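Plosby Gallery: Pre-Opening Walkthrough
Main room, back room, prep area, loading door
August, second visit

How to read this. Each item gets Pass, Fail, or Open. Open means I was told something I could not check. The gallery asked for fewer Opens than last time. They can have fewer when they show me more paper.

The show is Ellora, paintings on panel in the main room and fired clay pieces in the back. The public is let in at 6 p.m. on opening night, and the limit posted at the front door is 100 people.

SECTION A. WALLS AND HANGING

A1. Every wall fixing matched to the weight of the work it carries
Open.
I have a hanging list with weights on it. I also have a strong feeling that the weights were copied from the last show, because two of the panels are listed to the same tenth of a pound and one of them is plainly bigger than the other. Put both on a scale. It takes ten minutes.

A2. Security hardware locked at all four corners
Pass on the long wall. Fail on the short wall.
The panel nearest the window lifts straight off with one hand. I lifted it. The answer I got was "that one's temporary," and the label next to it has already been printed and stuck down.

A3. Hanging height consistent
Pass.
The center line is at 60 inches all the way around. I measured at both ends of each wall and once in the middle. Not strictly a safety matter, but it is on the form and it was done well.

A4. Nothing hung over a heat source or in an air stream
Fail.
The small triptych is directly above the floor register. I was told the register is "basically closed." I held a strip of tissue over it and the tissue moved. Either seal the register for the run of the show or move the work. My preference is moving the work, as I have seen too many registers opened again by the first person who felt stuffy.

A5. Surface clearance for heavily built-up paint
Open.
Several of the panels have paint standing well forward of the support, and visitors like to touch that. There is no floor line and no barrier. The gallery says its visitors "know how to behave." I would like to meet these visitors. A line of tape on the floor would settle it.

SECTION B. LIGHTING AND ELECTRICAL

B1. Track heads secured, safety cables fitted
Pass.
All cables present. One was clipped back onto itself and holding nothing. Corrected while I stood there.

B2. Lamps within the agreed light level
Open.
The Clikus meter kept in the office has no calibration sticker, and nobody I asked could say when it was last checked. It read the same in the corner as it did under a spotlight, which tells me about the meter and very little about the light. I will bring mine next time.

B3. Extension cords
Fail.
One cord runs under the rug by the desk. It was on my last report too. The comment beside it on the returned copy reads "resolved." The rug was resolved, in that it is now a bigger rug.

B4. Emergency lighting tested
Pass, with a comment.
I cut the breaker myself and the back room unit came on and stayed on for the full test. The log in the binder shows a test every month in the same pen, the same handwriting, and what looks like the same minute. I am marking this a Pass on what I saw and giving the log no weight at all.

SECTION C. PREP AREA AND HANDLING SURFACES

C1. Work surface clear before any unpacking begins
Open.
The written procedure says "clear surface" and leaves it at that. Clear of what? Every installer I have worked with has a private answer. Write down what may stay on the table and what must come off it, and post it at eye level.
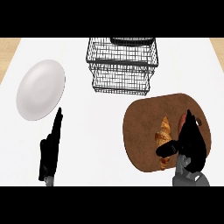
C2. Surface padded where clay work is set down
Fail.
Padding is on order from a supplier, I was told. It was on order in the last report as well. A folded moving blanket under a clean sheet would do the job today, and I counted enough moving blankets on the shelf to do it properly.

C3. Gloves available in more than one size
Pass.
Three sizes, in date, within reach. The box for used gloves has no lid. Minor.

C4. Solvents and adhesives stored closed and labeled
Fail.
One jar with no label, half full of something clear. Three people gave me three guesses. It goes out as hazardous waste, and please don't smell it to find out.

C5. Condition reports done on arrival
Open.
Reports exist for all the panels and most of the clay. The clay reports say "good" and nothing else. "Good" is no use to anyone arguing with an insurer over a chip. I want to see the following on each one:
- old repairs, with their location
- loose or flaking glaze
- any rocking when the piece is stood on a flat surface
- who looked at it and at what time of day

C6. Food and drink kept out of the prep area
Open.
I am told there is a rule. The rule is not posted, and it seems to be waived for opening night when the caterer needs somewhere to set up. If the caterer is going to use this area, all work and all packing material must be out of it first, and the door to the back room shut. Get the caterer to sign something. A nod across the room will not be remembered by anyone at nine in the evening.

SECTION D. PLINTHS AND FLOOR-STANDING WORK

D1. Plinths level and weighted
Pass for most. Fail for the tall one by the entry.
The tall plinth is hollow and has nothing in it. I could tip it with two fingers. The gallery's view is that the piece on top adds enough weight. The piece on top is the part we are trying to protect, and it makes the thing top-heavy. Sandbags in the base, please.

D2. Museum wax or pins used under small pieces
Open.
"Where needed," according to the install notes. I asked where it had been judged to be needed and the notes had nothing further to offer. We are one floor above a street with buses on it. I would wax everything under ten inches high and stop debating it.

D3. Clear walking route between plinths
Fail.
The form asks for enough width for a wheelchair to pass and turn. The narrow point is between the second plinth and the column. The drawing shows plenty of room there because the drawing leaves out the column. Move the plinth toward the window and measure again with a tape, on the floor, in the room.

D4. Acrylic covers free of cracks and seated properly
Pass.
One cover has an old scratch low on the back. It will not fail from that. Ugly, but ugly is somebody else's form.
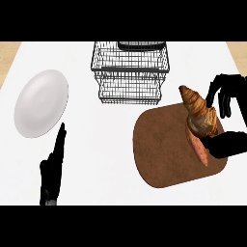
SECTION E. LOADING DOOR, CRATES AND STORAGE

E1. Loading door closes and locks unaided
Fail.
It closes if you lean on it. After you lean on it, the alarm panel shows it as shut. Before you lean on it, the alarm panel also shows it as shut. Think about that one for a while.

E2. Crates stored off the floor and away from the exit
Open.
They were off the floor. They were away from the exit only because they had been moved that morning - the drag marks were still fresh and led back to exactly where I found them last time. I will come by unannounced.

E3. Crates numbered and matched to the works list
Open.
The works list runs to 69 items. The crate list was typed by the shipper, Penry, using the shipper's own numbers, and there is no sheet joining the two. Somebody carries it in their head. When that person has the flu on packing day, you will be opening lids to find out what is inside.

E4. Lifting equipment inspected
Pass.
Pallet jack has a current tag and the wheels run true. The hand truck has a soft left tire. Pump it up and check it again the next day. If it is soft again, replace it.

SECTION F. PEOPLE AND EXITS

F1. Both exits open from the inside with no key
Pass.
Tested from inside, several times, with one hand full. Good. This is the item I care about most on the whole form, and it was right on both visits.

F2. Head count method for opening night
Fail.
There is a limit on the door and no means of knowing when it has been reached. "We'll have a feel for it" is not a method. A clicker costs almost nothing. Put one person on it who has no other job, and do not let that person also pour wine.

F3. Fire extinguishers visible, charged, reachable
Pass in the main room. Open in the back.
The back room extinguisher is charged and in date. It has been painted around so carefully, and tucked so neatly behind a partition, that I think someone was embarrassed by it. It needs a sign above head height.

F4. Staff know the meeting point
Open.
I asked two staff separately. One said the parking lot and the other said the bakery. The binder says the church steps. Pick one and tell everyone the same afternoon.

ITEMS TO CLOSE BEFORE THE DOORS OPEN

A2, short wall hardware
A4, work over the register
B3, cord under rug
C4, unlabeled jar
D1, tall plinth
D3, route past the column
E1, loading door
F2, head count

The remaining Fail, C2, may wait until the padding comes, provided blankets are used in the meantime and I am sent proof of it. Opens may stay open through the first week if someone gives me a date for each. "Soon" will be returned unsigned.

GALLERY RESPONSE (to be filled in by the gallery)

Item:
What was done:
Done by:
Seen by a second person (yes or no):

Use one line per item. Please do not write "resolved" by itself in any box. Return the form by 2 p.m. the day before opening, and leave the loading door unlocked for me, which I gather will be no trouble.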